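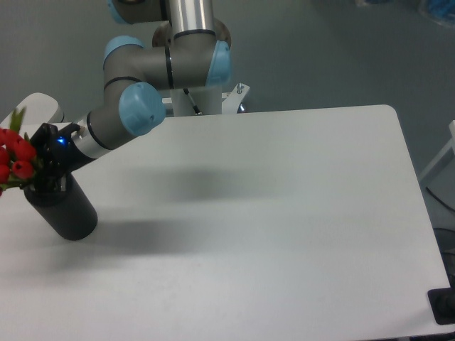
Tulip season has got me again, friends. I told myself in March that I'd be sensible this year and buy one bunch a week, and I've been about as sensible as you'd expect (two bunches, sometimes more, and one regrettable bucket from the Ene market that I had to carry home on the bus).

Red ones in a black vase are my favorite thing right now. I used to put tulips in clear glass every single time, and then I picked up a plain matte cylinder at Testau and I'm sold. The black makes the red look so much redder! It also hides the murky water and the rubber band I forgot to take off, so it suits the way I live.

A few things I've picked up, for those of you who wrote in after the last newsletter asking why yours flop. Buy them closed, when the heads are still tight and a bit squeaky. Trim the ends before they go in. Go easy on the water, 2 inches is plenty for a tall vase, and top it up in the morning. Tulips keep growing after they're cut, which I find sort of wonderful, so the bunch you arranged on the first evening will have wandered off in its own direction by day three. I let mine wander. If you like them straight, wrap the whole bunch in newspaper and stand it in cool water for a couple of hours.

And please leave some of the leaves on! I know a lot of people strip them all, but a bunch with its green still poking up between the flowers looks fuller. Just pull off whatever would sit under the water.

One warning about tall, narrow vases: they tip. A big bunch all leaning one way will take the vase with it, and I've mopped up after that more than once. I drop a handful of clean pebbles in the bottom now.

If you're after a vase like mine, Dekance has something similar in two heights, and the shorter one is easier to fill. Fanutska usually has tulips by the door, and they go fast, so get there early. Peonies next time, if I can find any that aren't the price of a good dinner.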